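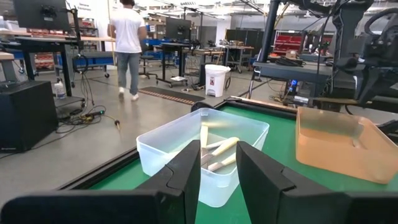
Udia Wrist Kit - Frequently Asked Questions

Updated January 22, 2024. Short answers, we're a small shop. If yours isn't here use the contact form, pick "Kit" in the dropdown.

ORDERING

What's in the kit?
Two-finger gripper, wrist camera with bracket, 3 cables (power, data, spare data), hex keys, a bag of M4 screws, printed quick start card. No arm. No computer.

Do you sell the arm too?
No. Get it from whoever you normally buy from. We can tell you which flanges fit before you order, send the drawing or the model number.

How much?
$1,032 for the full kit. Gripper only, no camera, is quote only for now. Shipping is extra and gets worked out at checkout.

Is it in stock?
Usually. If the page says backorder it means backorder. The August batch sold out fast and we've been making bigger ones.

Can I pay by invoice?
Yes, schools and companies. Put the PO number in the notes field. Not in the email. Orders with no PO number just sit there.

Do you ship outside the US?
Canada yes. Everywhere else, ask first. Duties are yours.

SETUP

Which arms does it fit?
Anything with the standard round flange. Trunanska arms need the adapter plate, sold seperately. Vogler small arms bolt straight on, but use the short screws. The long ones bottom out and the plate never sits flat.

How long does setup take?
Mounting is quick. Calibration is the slow part. Set aside an afternoon the first time.

I see the fingers in the camera view. Is it mounted wrong?
No. They're supposed to be there, coming up from the bottom edge. You want to see the tips and the gap between them when you line up on something. If you see only one finger the bracket is twisted, loosen both screws and square it up.

Does it need special lighting?
Normal room light is ok. Avoid a bare bulb right over the table. Clear plastic is the hard case, bins and trays pick up reflections from whatever they sit on. Matte table top helps. So does turning exposure down a notch.

What software do I need?
Our driver plus whatever runs your arm. Driver is a free download, link is in the order email. The Brevora plugin is made by Brevora, not us, so bugs go to them please.

USING IT

What can it pick up?
Kitchen utensils, small boxes, tools, bottles, most stuff that fits between the fingers. Opening is 70 mm. Weight limit is on the quick start card and it depends on your arm, go with the lower of the two.

Can it take handles out of a bin?
Yes, handle up is easiest. Come in from above, close on the handle, lift straight. Deep bins are harder, the gripper body hits the rim before the fingertips reach the bottom. Lower the bin or get the long fingers.

Thin things? Paper, cards?
Not great. The soft pads help some.

Is it safe with people in the room?
The gripper doesn't know anyone is there. Safety is on the arm and how your cell is set up. Read the arm manual, keep the stop button in reach, keep hands out of the fingers when power is on.

The camera feed freezes.
Nearly always the data cable. Swap in the spare. Make sure there's slack at the elbow and that nothing pulls when the wrist turns all the way round. Still freezing, plug straight into the computer, no hub.

Error 373?
Finger motor overheated. Power off, let it cool, lower the grip force. Comes back on light objects, write to us.

RETURNS AND REPAIRS

Can I return it?
Yes if it's unmounted and the screws bag is still sealed. Mounted kits we repair but dont take back.

Are pads covered under warranty?
No, they wear. Replacements are on the parts page, sold in pairs.

Do you do demos?
Video call only. Pick a slot on the demo page and tell us what objects you want to see.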